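Taking a group to a humanoid robot demo, how long should we plan for?

Our makers' club has been offered a visit to the Orkell open day in Vilitley in March. The email says they will show a humanoid doing household jobs, then take questions. We would be bringing 11 people, mostly adults plus two teenagers. The slot is 47 minutes and I can't tell if that is enough to be worth the drive, which is 282 miles there and back for us. Has anyone been? Do you get to see it working up close or do you sit and watch a video? Also, is there anywhere to sit, as one of our members can't stand for long.

Gwawr Rosser

3 comments

Houshang Dehghan

I went to the last one. It is a live demonstration and you are in the same room as the robot, behind a line of tape. The room is small, so they take half the group at a time and the other half waits in the hallway with the posters. With 11 of you, expect to be split.

The talk comes first and takes up more of the slot than it should. After that they run the robot at a desk set up like the corner of a kitchen, and the operator explains each step before starting it.
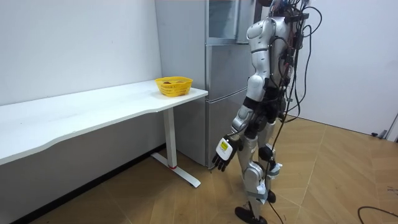
The jobs are simple ones. When I was there it was picking things up and putting them down in a different place, several times over, with the operator stopping to change a setting between tries. It is slow. If your teenagers are expecting something like the clips online, tell them beforehand. I found the stops more useful than the runs, as that was when the staff answered questions properly. Ask about the hands. The woman running it was happy to talk about those for as long as people wanted.

On seating, there were four folding chairs in the hallway and none in the room. I would email them and ask for one to be brought in. They answered my email the same day.

For the drive, I would only do it if you add something else. Voyle has a workshop tour ten minutes away and they take groups in the afternoon if you book.

Share (6)

pradness_fan

went with school, it was ok. parking is bad, use the lot behind the Pradness building and walk. bring a snack

Share (1)

tollgate_mike

Houshang is right about the split, but you can ask to be put in the last slot of the morning. Nobody comes in after you, so they let the groups stay on a bit. We got in at 11:15 and left well after noon. They also let us swap halves so everyone saw two runs.

Two things I would add. Photos were allowed when we went but flash was not, and they asked that phones be put on silent. And the teenagers will need a signed form. It is on the booking page, near the bottom, and they would not let one of our kids past the front desk until his dad had sent it over by phone.

They cap the day at 200 visitors, so reply to the email soon if you want a choice of times.

Share (4)

Gwawr Rosser

Thanks all. I have asked for the last morning slot and a chair, and I'm waiting to hear from Voyle about the afternoon.

Contact us | Terms of use | Back to top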